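3.2 Interior finishes and tenant expectations

The second part of the study looked at how tenants in converted mill housing judge the finish of their rooms before and after they move in. The buildings in the sample began as textile works, the oldest of them put up in 1858, and were turned into apartments by two developers, Beaulieu and Lovley. Both firms kept parts of the original stonework where the building code allowed it and covered the rest with painted board. The result is a mix of surfaces that older tenants often like and newer tenants sometimes find cold.

Earlier work on this subject has dealt mostly with rent levels and heating costs. Demirtaş and Arsenault, in the pilot for the present study, found that tenants spoke about walls and doors more often than about kitchens, even when the interviewer had asked about kitchens. We therefore gave walls and doors their own section in the questionnaire. The wording was tested in April with a small group at the Kavside property and changed in two places. The phrase "wall treatment" was replaced with "what is on your walls," and the item on door noise was split into one question about closing and one about latching.

The final questionnaire went to all households in the sample, and 178 returned a complete form. Of these, 60 also agreed to an interview at home. Interviews were held by Ruby-Lee Gilchrist and Dwight Lachance and followed the same guide in each case. Answers were coded by two readers working apart. Where the readers disagreed, the passage was discussed until a single code could be given, and passages that could not be settled were left out of the counts.

Three themes came up often enough to be reported here. The first is the freedom to hang things. Tenants who were allowed to put nails in the walls described their rooms as "mine" or "ours" far more readily than tenants who had to ask first. Several had framed pictures in storage that they had not put up, in one case for four years, and gave the lease as the reason. Beaulieu leases forbid nails in any wall; Lovley leases forbid them only in stone. The difference was well known to tenants on both sides, and it was raised without prompting in many of the interviews.

The second theme is the interior door. Paneled wood doors were preferred to flat ones, and the preference did not depend on age or on length of stay. Tenants linked a paneled door with an older and better-kept house. They also linked it with weight – a door that closes with some force was taken as a sign that the rest of the building had been done properly. Lever handles drew little comment except from tenants with sore or weak hands, who were strongly in favor of them.

The third theme is the meeting of old and new surfaces. Where a smooth white wall runs up to dark stone, tenants tended to see the join as the most honest part of the room, or else as the part that looked unfinished. Few had no opinion. Opinions were stronger in rooms with one window, and we suspect that daylight matters more here than the materials themselves, although the questionnaire was not designed to test this.

The interview guide also included a discussion of room finishes. Amrit Campbell led this part of each interview. Tenants were asked to say what they would keep and what they would change, with no time limit. Most began with the walls. Responses are given by theme in Section 3.3, along with the results for the Vivus comfort scale.

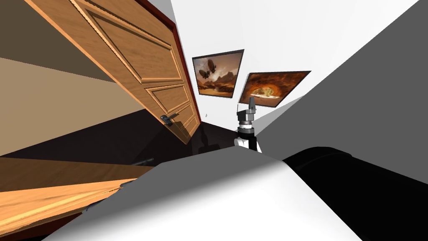
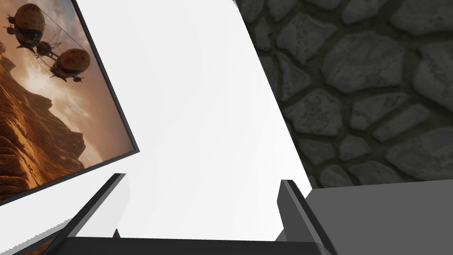

Figure 2. Rendered interior views. First view: open wooden door and framed pictures on a white wall. Second view: white wall with a framed picture and dark stone.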